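Rapport d'avancement, lot 2 : réaménagement et tri des sanitaires et locaux de service, bâtiment Bevan
Destinataire : Hemant Gautam, direction des opérations, Humalico
Rédaction : Ffion Gittins
État arrêté au 16 mars 2019

## 1. Objet et périmètre

Le présent rapport couvre la deuxième phase du programme de tri à la source financé par Humalico sur le site de Rilley. La première phase portait sur les bureaux et la salle de repas ; elle est close et n'est rappelée que lorsque les résultats en dépendent. La deuxième concerne les pièces carrelées du bâtiment Bevan : sanitaires, vestiaires, local d'entretien et buanderie.

Trois points étaient attendus à cette échéance : le relevé des corbeilles en place, la caractérisation de leur contenu et une proposition de remplacement chiffrée. Les deux premiers sont livrés. Le troisième l'est partiellement (voir section 5).

## 2. Avancement par tâche

| Tâche | Responsable | État |
|---|---|---|
| 2.1 Relevé des corbeilles | Cadi Price | Terminé |
| 2.2 Caractérisation des contenus | Rodel Sison | Terminé |
| 2.3 Essai du modèle Tusis | Gonçalo Leitão | En cours |
| 2.4 Signalétique | Cadi Price | Non commencé |
| 2.5 Mise à jour des consignes de nettoyage | Ffion Gittins | En cours |

Le relevé a été effectué pièce par pièce, porte ouverte, avant le passage de l'équipe de nettoyage. La fiche utilisée est celle de la phase 1, à laquelle ont été ajoutées deux rubriques : présence d'un sac de doublage et état de la paroi intérieure. La rubrique « volume utile » a été retirée, les corbeilles anciennes ne portant pas toutes une indication de contenance.

## 3. Constats sur les corbeilles en place

Le parc est hétérogène. On y trouve des bacs à pédale, des corbeilles ajourées et des bacs ronds ouverts de grand diamètre, posés directement au sol. Ces derniers n'ont pas été achetés pour cet usage ; ils proviennent d'un ancien stock et ont été répartis au fil des besoins. Ils restent néanmoins stables et leur large ouverture facilite le vidage.

Les réserves portent sur l'hygiène. Lorsque le bac n'est pas doublé, les déchets sont en contact avec la paroi et des colorations apparaissent dans la partie basse. Le protocole actuel prévoit un essuyage du rebord et du fond, sans produit détartrant ni dégraissant.
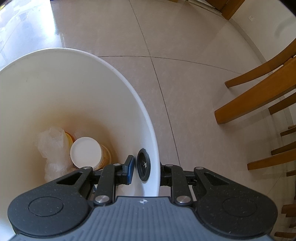
*Fig. 1. Bac rond blanc à large ouverture, sur sol carrelé. Contenu : petit récipient cylindrique à couvercle blanc, sac plastique translucide froissé. Coloration brun jaunâtre vers le fond.*

La combinaison d'un emballage rigide et d'un film souple dans un même bac correspond au cas le plus fréquent rencontré lors de la caractérisation. Les deux fractions relèvent de consignes différentes dans le schéma retenu en phase 1 : l'emballage rigide vidé rejoint la collecte sélective, le film souple reste en ordures résiduelles. En l'absence de second contenant à proximité, la séparation n'est pas faite par l'usager et ne peut l'être qu'au moment du vidage.

Rodel Sison signale par ailleurs que les films froissés occupent un volume sans rapport avec leur masse. Un bac peut donc paraître rempli alors que la pesée reste faible. Les fréquences de collecte, fixées jusqu'ici d'après le remplissage apparent, seront revues sur la base des pesées.

## 4. Caractérisation des contenus

La campagne a porté sur 816 kg de déchets, pesés au local d'entretien et triés sur table en quatre fractions : emballages rigides, films et sacs, papiers et essuie-mains, résiduel. Les piles et aérosols ont été écartés avant pesée et remis au prestataire habituel.

La fraction papiers et essuie-mains domine en masse. Les emballages rigides représentent 20 % du total, part supérieure à l'hypothèse du dossier initial, qui les traitait comme négligeables dans les pièces carrelées. Il s'agit surtout de flacons, de tubes et de petites boîtes à couvercle. Une partie arrive avec un reste de produit, ce qui les rend impropres à la collecte sélective sans vidage préalable.

Deux limites sont à noter. La balance du local a été changée en cours de campagne ; un contrôle croisé a été fait, sans écart notable, mais les premières séries n'ont pas été repesées. Les vestiaires du niveau inférieur étaient fermés pour reprise des joints de carrelage et ne figurent pas dans l'échantillon.

## 5. Essai du modèle Tusis

Le modèle Tusis est un bac à deux compartiments avec cuve intérieure amovible. Quatre exemplaires ont été mis en place dans les sanitaires du rez-de-chaussée. Gonçalo Leitão assure le suivi.

Premières observations :

- la cuve amovible permet un lavage hors de la pièce ;
- le socle laisse un passage de raclette insuffisant le long des plinthes ;
- le compartiment étroit se bloque avec les sacs noués ;
- les étiquettes fournies se décollent au nettoyage humide.

Le fournisseur propose une variante à socle plus haut, non encore reçue. Le chiffrage complet est suspendu à l'essai de cette variante. Le devis actuel, transport compris, s'élève à 3 000 € pour l'équipement du rez-de-chaussée. Il n'inclut pas la signalétique.

## 6. Mesures transitoires

Les bacs ronds existants sont conservés jusqu'à la décision d'achat, aux conditions suivantes :

1. doublage systématique par un sac maintenu sous le rebord ;
2. lavage du fond au dégraissant une fois par semaine ;
3. retrait des bacs dont la coloration persiste après deux lavages ;
4. séparation des emballages rigides au vidage, dans la caisse du chariot.

Le point 4 ajoute une manipulation à la tournée. Le responsable du nettoyage l'a accepté à titre provisoire et demande que le temps correspondant soit mesuré.

## 7. Écarts et demandes

Le calendrier présente un retard de deux semaines sur la tâche 2.3, reporté à l'identique sur la tâche 2.4. L'enveloppe n'est pas dépassée. Il est demandé à Humalico :

- de valider le report du chiffrage définitif au mois de mai ;
- d'autoriser l'imputation des sacs de doublage sur la ligne « consommables » ;
- de confirmer que les vestiaires du niveau inférieur peuvent être traités en phase 3.

Les fiches de relevé et le tableau des pesées sont disponibles auprès de Cadi Price.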